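Home Tips: Recording a Group Discussion at the Kitchen Table
By Kathleen Ó Flaithearta

Filed under: Family, School Projects, Online

Teenagers get assigned discussion videos now the way we used to get assigned posters. Four or five of them sit down, talk about money or housing or which schools get what, and the result goes online. If it's being recorded at your house, these are the things I'd do. I've had Wirkdale High groups at my table three times and most of this comes from doing it wrong the first time.

Before they arrive

Ask who is going to see it. A link for the teacher is one thing and a public page is another. Get the answer in writing from whoever set the assignment, and send it to the other parents.

Have every student and one parent per student sign a sheet. Ours fits on half a page: what is being recorded, where it will be posted, who to call to have it taken down. Keep the sheets in a folder in the kitchen drawer. A text message saying "sure" is easy to lose.

Agree on what people don't have to answer. With a topic like income or class, somebody will ask what a parent earns or whether a friend gets free lunch. Let each student write down one subject they'd like left alone, fold the paper, and give it to the person asking the questions.

Turn off the refrigerator if it hums and set a timer so you remember to turn it back on. Put your car keys inside it if you don't trust timers. Lay a tablecloth or a folded blanket over a hard table, or every elbow and glass will be on the recording.

Take mail, school calendars and prescription bottles off the counter behind the seats. Anything with an address on it goes in another room.

During the talk

Keep it under an hour. After that they get silly or they get mean.

Serve food before or after. Chips are the worst thing you can put out while recording, and pretzels aren't much better. Water in plastic cups is fine.

The adult in the house should be nearby but out of the conversation. I fold laundry in the hall. If a kid looks upset, call a bathroom break for everybody.

Write down the time whenever somebody says a thing that could be taken badly by itself. You'll want that list later.
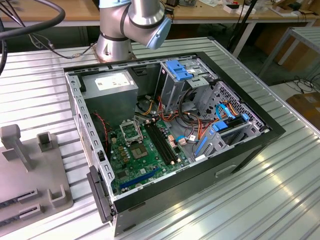
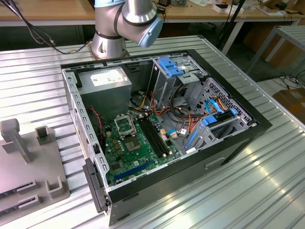 Cutting it down

The full recording will be long and the version people watch will be short. Most of the trouble comes from the difference between the two. Last November our group had a long, decent conversation about who gets tutoring and who doesn't, and the short version left in one boy's question and left out the answer he was given. It sounded like nobody had replied to him. There were 300 comments by breakfast, and 200 of them were about his face.

So:

Keep the question and the answer together. If one has to go, both go.

Don't move a reaction. If a girl looked down at her hands in the first part of the talk, her looking down can't be placed after a remark from the second part.

Let everybody in it watch the short version before it goes up. Give them a full day. Watching it on a phone passed around the table doesn't count, they all talk over it.

Post the long version too, and put the link in the first line under the short one.

Save the original in 2 places. One of them should be outside the house.

After it's posted

Decide ahead of time whether comments are on. For anyone under 19 I leave them off. If the school wants them on, ask the school to read them.

Don't reply late at night. Write your answer on paper, leave it by the coffee maker, and look at it in the morning. I've thrown out more of these than I've sent.

If you got something wrong in the edit, say so at the top of the post, in one or two plain sentences, with the time in the video where the mistake is. Don't quietly swap the file. People keep copies.

When strangers start in on one student, take the video down first and discuss it second. It can always go back up.

Call the other parents by phone. A group chat with five families in it will have its own argument by noon.

Feed the kids again a week later, same table, with nothing recording. Ours wanted baked ziti and talked mostly about driving tests. The boy with the question came too and stayed to help with the dishes.

Reader tip: A neighbor of mine uses a cheap kitchen timer in the middle of the table so that each speaker gets the same number of minutes. Pick one that vibrates, or the bell will end up on the recording.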